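3.2. Le coin du petit déjeuner : ce qui reste sur le plan de travail
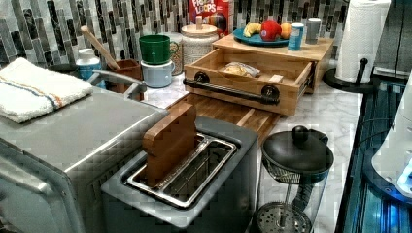

Figure 4. Plan de travail du foyer Tamuno : grille-pain, petit four, organiseur en bois au tiroir ouvert et assiette de fruits.

Il nous faut revenir un moment sur une question que nos enquêtés jugeaient presque trop modeste pour mériter un entretien, et qui nous a pourtant occupés pendant une bonne partie du mois de novembre : que laisse-t-on dehors, à portée de main, et que range-t-on ? Dans les cuisines du quartier de Flandel, le matin se prépare souvent la veille, et il se prépare d'abord par les objets. Sunil Rathnayake, qui a conduit la plupart des visites, avait pris l'habitude de commencer par le pain, parce que tout le monde a quelque chose à dire du pain (et de la manière dont les autres le conservent !).

Chez les Tamuno, le pain emballé se trouve dans le tiroir d'un organiseur en bois, et une planche à découper est posée à plat devant, du côté du grille-pain (figure 4). La distance entre les deux est courte. Nous appelons « chaîne du matin » cette suite de lieux rapprochés, en reprenant une expression que Chathurika Sultana avait employée dans nos premières notes de terrain et qui nous est restée. Le dessus de l'organiseur sert lui aussi : une assiette bleu canard y porte une banane, une pomme et une orange. Plusieurs foyers nous ont décrit la même façon de faire, le meuble à pain devenant peu à peu une étagère à fruits, puis un endroit où l'on pose à peu près tout, une tasse, une boîte, le courrier.

Le grille-pain mérite un mot à part. La tranche dressée dans l'une de ses fentes est en bois, taillée dans un bloc brun assez épais, un jouet donc, et ce détail rejoint ce que nous disions plus haut (section 2.4) de la présence des jeux d'enfants hors de la chambre. La cuisine est, avec l'entrée, la pièce où nos enquêtés disent retrouver le plus souvent des jouets, et la dînette s'y mêle volontiers à la vraie vaisselle. Une mère nous expliquait qu'elle avait renoncé à trier chaque soir et qu'elle s'en trouvait fort bien. Nous n'avons pas cherché à savoir si le jeu imitait le repas ou s'il l'accompagnait ; Tùng Cao penche pour la seconde lecture, Jagadeesh Arumugam pour la première, et la discussion reste ouverte entre nous.

Au fond, le long du mur, se tiennent les contenants. On y voit des céramiques à couvert, dont un pot blanc à couvercle muni d'un bouton de bois, et, derrière ce dernier, une boîte rouge de Froot Loops. Les céréales gardent leur emballage d'origine, comme dans la plupart des cuisines visitées, alors que le sucre, le thé ou la farine passent plus facilement dans des pots choisis. Les deux tasses empilées et le pot à ustensiles brun, avec sa cuillère en bois, complètent cet arrière-plan que nos enquêtés qualifiaient de « fixe », par opposition à ce qui bouge d'un repas à l'autre. Le torchon plié sur le coin du petit four appartient plutôt à la seconde famille, encore que certains foyers lui réservent une place dont il ne sort guère.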